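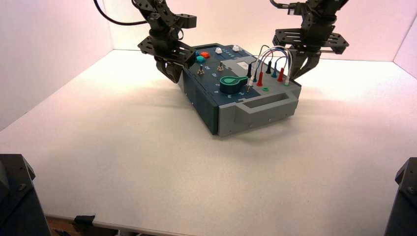
Helper wanted for our little homestead at Brendstead, starting in June

We are looking for a kind, steady person to lend a hand with the hens, the vegetable beds and a pair of very opinionated goats! Mornings suit us best, from 7 a.m. until the chores are done, 3 mornings a week, and more during canning season if you'd like it.

You would be feeding and watering, gathering eggs, weeding (so much weeding, I'm afraid) and helping Noura get the tomatoes staked before they sprawl all over the path again. Experience with poultry is lovely but we are happy to teach, and we've had good helpers who had never held a chicken before they came to us.

Pay is hourly and we settle up every two weeks, plus all the eggs and greens you can carry home. There's a bus stop by the Barta feed store, a short walk from our gate.

Please leave a note at the farm stand with your phone number, or stop by before noon and ask for Noura Hattar or Saulius Strazds. Sturdy boots, please!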